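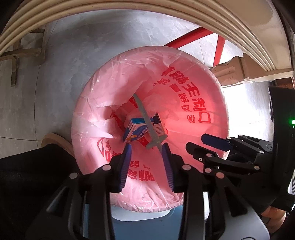 서랍 비우기 주간, 사진으로 남긴 기록

드디어 했습니다! 몇 년째 미루던 약 서랍과 장난감 상자 정리를 이번 3월에 한꺼번에 해치웠어요. 시작은 푸스파타 언니네, 아니 푸스피타 만군다웅(Puspita Mangundap) 언니네 베란다 창고였는데(이름을 한글로 쓸 때마다 헷갈려서 늘 혼납니다), 거기서 옮은 정리 바람이 우리 집까지 왔습니다. 서랍은 모두 4칸, 걸린 시간은 첫 칸만 45분. 둘째 칸부터는 손이 빨라져서 음악 한 곡에 한 줄씩 비웠어요.

맨 위 사진
분홍색 비닐을 씌운 둥근 휴지통이에요. 바닥에 파란색과 흰색이 섞인 작은 약 상자가 있고 그 뒤로 더 짙은 파란 상자가 하나 더 있습니다. 상자에 걸쳐진 회녹색 막대는 장난감 칼처럼 생겼지요. 저는 이 색 조합이 너무 좋아요! 분홍 비닐에 파란 상자라니, 버리는 통인데도 꽤 화사합니다.

비닐 이야기도 조금
안쪽에 빨간 한자가 큼직하게 찍혀 있고, 입구는 통 가장자리 바깥으로 접어 둘렀습니다. 저는 이렇게 넉넉하게 접어 두는 걸 좋아해요. 봉투가 안으로 쏙 빠지는 일이 줄고, 다 찼을 때 접힌 부분을 그대로 들어 올려 묶으면 되니까 정말 편합니다. 통 아래쪽으로 살짝 보이는 하늘색도 예쁘고요.

약 서랍을 정리하면서 배운 것
약은 알맹이와 상자를 따로 봐야 합니다. 빈 종이 상자는 납작하게 펴서 종이류로 모으고, 남은 약은 일반 쓰레기에 섞지 말고 약국이나 주민센터의 폐의약품 수거함에 가져가세요. 지역마다 받는 곳이 조금씩 다르니 미리 전화해 보면 좋아요. 설명서는 지금 먹는 약의 것만 남겨 지퍼백 하나에 모았더니 서랍이 놀랄 만큼 가벼워졌습니다.

장난감은 이렇게
부러진 것, 짝이 없는 것, 아무도 찾지 않는 것 순서로 골랐어요. 요가 옹(Yoga Ong) 씨가 알려 준 방법인데, 고민되는 물건은 상자에 넣고 뚜껑에 달만 적어 둡니다. 다음 계절까지 열지 않으면 보내 주기! 우리 집 상자에는 '3월'이라고 크게 썼고 지금은 신발장 위에 있어요.

다음 차례는 부엌 아래 칸입니다. 뚜껑 없는 밀폐 용기와 그릇 없는 뚜껑이 잔뜩 기다리고 있어서 벌써 두근거려요. 사진은 그때 또 올릴게요!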